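Sorting a Snack Table: Which Things Belong on a Tray?
Gülizar Sezer and Ehsan Shaikh

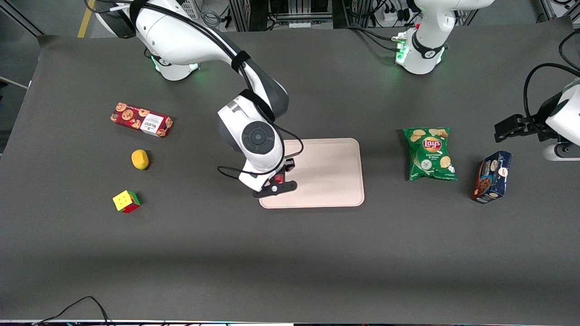
Department of Product and Interior Design, Haltley College

1. Background

Our project looked at how people tidy a shared table when they are given one shallow tray and no instructions. We chose everyday things of different shapes: a red box of cookies, a green bag of Lay's sour cream and onion chips, a dark blue box, a yellow lemon-shaped object and a Rubik's cube. The tray is pinkish-beige with rounded corners and a raised rim. At the start of each trial it is empty and the other things lie on the dark grey tabletop.

2. Method

We ran the task with 37 students from the first and second years. Each person had 3 minutes to put on the tray whatever they thought should go there. Afterwards they filled in a short form, written by Roya Amini, asking why they had left anything out. The layout was put back after every turn.

3. Results

The lemon shape was nearly always the first thing on the tray. Most people said they did not want it to roll. The chip bag caused the most trouble - it takes up a lot of space and several people moved it twice. The cube was often left on the table, and the forms gave the same reason in different words: it is not food.

The two boxes were treated differently. Many people put the cookies on the tray and used the blue box to fill a gap, or did not use it at all.

4. Problems

Our first forms had no space for comments, so the early answers are thin. We would also like to repeat the task in July with a deeper tray. Our supervisor, Sharon Bakilana, has suggested adding a cup.

Report handed in 11/03/2019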